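Folberg reports results from head-camera training method for two-handed robot tasks

Brundside, January -- Folberg has published the results of a study on teaching two-armed robots routine bench work from recordings of people doing the same jobs by hand. The method, named Comow, uses video taken from head height and needs no remote control of the robot while the training material is collected.

The study covered five tasks, among them folding mailing bags, closing cartons and wiping down handheld equipment. Participants worked at ordinary packing desks, which were left as found. A total of 254 recordings were made, of which 152 were kept for training after checks on hand visibility and task completion.

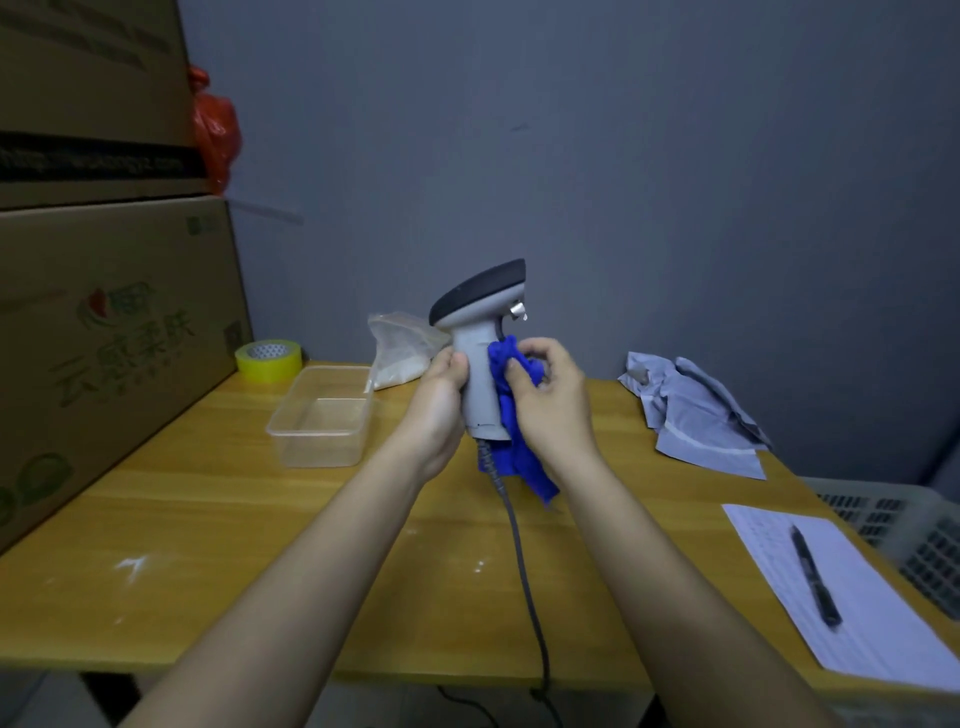 Comow splits each recording into short segments according to which hand is holding and which is moving. The two roles are then learned separately and joined at run time. In tests on the Berisha two-armed platform, the split model needed around a third fewer corrections from the operator than a single model trained on the same recordings.

"Holding still is a skill in its own right, and earlier models treated it as a pause," said Blagoje Perić, who led the work. "Most of our failures came from the supporting hand drifting."

Performance was weakest on soft items -- cloths and thin bags in particular -- where the model often misjudged the position of a loose edge. A second round of trials with three further tasks is planned.

The full report is available from the Folberg press office on request.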